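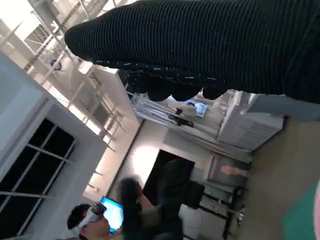 Wrist camera view of the Plidesska station, operator in headset.

Varura, Cuadros site
Minutes of the incident review meeting, January 2021
Present: bench operators, software, mechanical, the site safety lead, and one member of the Gurkex support desk by telephone
Apologies: purchasing, who sent a message asking whether this would cost anything

1. Minutes of the last meeting

Agreed as accurate, apart from the sentence "resume behaviour is now considered closed", which the safety lead asked to have read aloud. It was read aloud. The meeting moved on to item 2, where it stayed for most of the afternoon.

2. Unexpected arm movement on resume

Operations gave the account. The operator was driving both arms by headset on the bread task: pick up the bun, put it in the bowl, reset, repeat. Midway through a pick the operator called a pause and the software acknowledged it. The operator then did what anyone does during a pause, and lowered both arms and had a stretch. On resume the left arm did not wait to be lined up with the operator again. It went straight to where the operator's hand now was, by the shortest route and at a good speed.

The second person at the bench was reaching over to straighten the mat. The hand brushed their sleeve. They stepped back, the operator let go of the enable switch, and the arm stopped. No injury. The first aid book has been filled in anyway, under "nature of injury: none (cross)".

Software explained that after a pause the arm is supposed to hold still until the operator's hand is brought back to match it. That check exists. It compares the operator's position with the last one stored, and the last one stored was being refreshed all through the pause, so the operator was compared with themselves and found to be an excellent match.

Mechanical asked how long this had been the case. Since the May release. Mechanical asked how many sessions had been run on it. 107. There was a short silence, noted at the request of mechanical.

It was asked why it had not shown up sooner. Operators said that most of them keep their hands still in a pause out of habit, and that the habit came from the old software, which did something similar. This was described by the safety lead as "a control measure, of a sort" and was not meant kindly.

Actions:
Software to store the arm position once, at the moment of pause, and leave it alone.
Software to limit arm speed for the first movement after any resume.
Until both are done and tested, a pause is to be treated as a stop. Enable switch released, headset off, start again from the beginning. Operators accepted this with the expected noises.
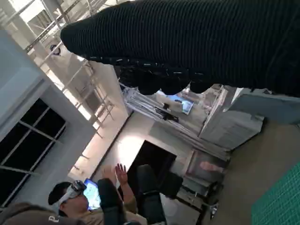 3. Where people stand

The written procedure says the second person stays outside the reach of the arms while the enable switch is held. The written procedure was drawn up for the old bench, which was longer. On the present one, staying outside the reach of the arms and being able to tidy the mat are different jobs.

The operator cannot help much here. Someone in a headset sees what the headset shows, and a colleague's elbow arriving from the side is not on the programme. It was suggested that the second person should call out before reaching in. Operators replied that they do, and that the word they use is "sorry", generally afterwards.

Agreed: the word is "hands". The operator releases the switch and answers "clear". Nobody reaches in before hearing "clear". The bun can be crooked for a few seconds.

Floor tape to mark the reach of both arms was agreed in principle. Discussion of the colour was stopped by the chair.

4. Status screen

The monitor by the bench shows 测试中 ("testing") in large white characters on blue. Safety asked what it shows when the arms are live. It shows the same. And when paused? The same. Software pointed out that it is never wrong.

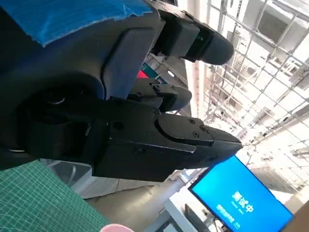
The safety lead would like a screen that can be believed from across the room, with one colour for live, another for paused and a third for stopped, driven by the controller itself and not by whichever script was started last. Software said this was easy. The chair asked for a date. Software said it was fairly easy.

Action: software to show a first version at the next meeting. Until then operators are to take no comfort from the screen.

5. Logs

The log for the session holds 966 warnings. The one that mattered was number 501, and it reads "pose delta ok". The rest are mostly the same complaint about a slow camera message, which has been there so long that people have stopped reading past it. Mechanical observed that a smoke alarm that goes off whenever someone makes toast will be found in a drawer.

Action: software to fix or silence the camera warning, and to log the actual distance at every resume. For this one it had to be worked out by hand afterwards and came to 49 cm.

6. Fingers and grip

Gurkex joined for this item. The left hand was checked after the incident and all its joints moved freely. Gurkex asked whether the hand had been used outside its recommended duties. Operations said it had been picking up a toy bun. Gurkex was satisfied with this.

Operators raised again that the thumb tends to arrive at the bun before the fingers, which rolls it off towards the edge of the mat, which is why somebody is forever leaning in to put it back.
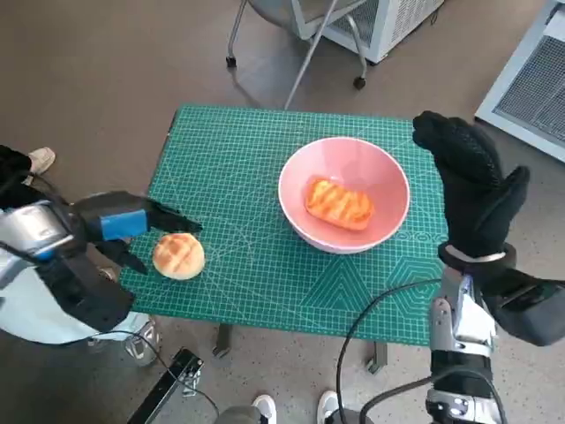 Safety asked for that last remark to be minuted in full, as it was the first useful explanation of why anyone was reaching over in the first place. Mechanical will look at the thumb timing with Gurkex. If it can't be put right quickly, resets will be done with the arms parked, and the session target lowered to suit. Operations asked who would be telling the project office about the target. The chair will.

7. Restart

The station stays off until the actions under item 2 are signed by software and safety both. First runs will be with empty hands and no second person at the bench, with someone on the emergency stop who has no other task and no telephone.

8. Any other business

The headset strap has been mended twice and should be replaced. Purchasing to be told that yes, this will cost something.

The cable that loops off the right arm is to be clipped back before restart. Mechanical has the clips.

Next meeting when the new screen is ready, or in two weeks, whichever is sooner. Software asked for it to be recorded that they expect the two weeks.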